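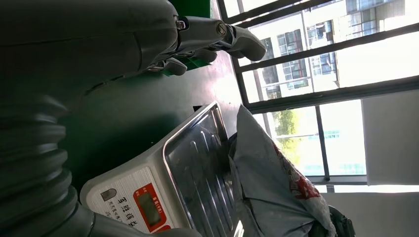
Bench scales are the most used and least checked instruments in a small packing room. Most are electronic, with a load cell under the tray and a display on the front. The type treated in this unit has a white plastic body and a rectangular stainless steel tray with a raised rim and pressed grooves, set on a smooth tabletop near a window. Both the surface and the position affect the reading, and both should be settled before the scale is switched on.

## 3.1 Placement

Place the scale on a surface that does not flex. Press down with the flat of the hand next to each foot. If the display moves, the table is unsuitable or the feet are uneven. Adjust the feet until the bubble is centered (on models without a bubble, use a short spirit level laid across the tray in both directions, then remove it).

Windows cause two separate errors:

- **Drafts.** Air moving across a wide tray produces a drifting last digit. Close the window or shield the tray on the open side.
- **Sunlight.** Uneven heating of the body shifts the zero over the course of a morning. Re-zero after any change in direct light.

Light from the side also makes an LCD hard to read. Turn the scale so that the operator faces the display squarely – reading from an angle is a common source of wrong digits in the log.

## 3.2 Zero and tare

These are different operations and students confuse them every term.

*Zero* sets the empty tray to 0. It is done once at the start and again after the scale is moved.

*Tare* subtracts a container. The container stays on the tray and its weight still counts toward the capacity of the scale. If the capacity is 3 kg and the tub weighs 232 g, the remaining range is 2,768 g.

Net weight = gross weight − tare weight

Record the tare for each type of container. Do not carry a tare value over from an earlier batch of tubs.

## 3.3 Loading

Center the load. A rimmed tray catches small spills, and anything left in the grooves is included in the next reading. Wipe the tray between products with a dry cloth and check that the display returns to zero.

Wait for the stable indicator. If the model has none, wait until the last digit has held for two seconds.

The load must not touch the wall, the table or the front panel. Bags that hang over the rim read low.

## 3.4 Corner test

1. Zero the empty scale.
2. Place a 1 kg check weight at the center. Record.
3. Move it to each corner in turn. Record.
4. Subtract the center reading from each corner reading.

For the Jillska exercise the permitted difference is 2 g. A scale outside this limit is tagged and taken out of use until serviced. Do not correct for it by hand.

## 3.5 Exercise

Work in pairs. Weigh 12 filled tubs from the Tavotach batch, taring once at the start, then repeat the series with a fresh tare before each tub. Enter both series on the Villalobos sheet in grams, with no rounding. Calculate the mean and the range of each.

State in two or three sentences which series has the larger range, and where you think the difference comes from. Include the time of each series and note whether the blinds were open.

Completed sheets go to Sarahí Xolalpa before the January session. Unit 4 covers hanging scales and uses the same log format.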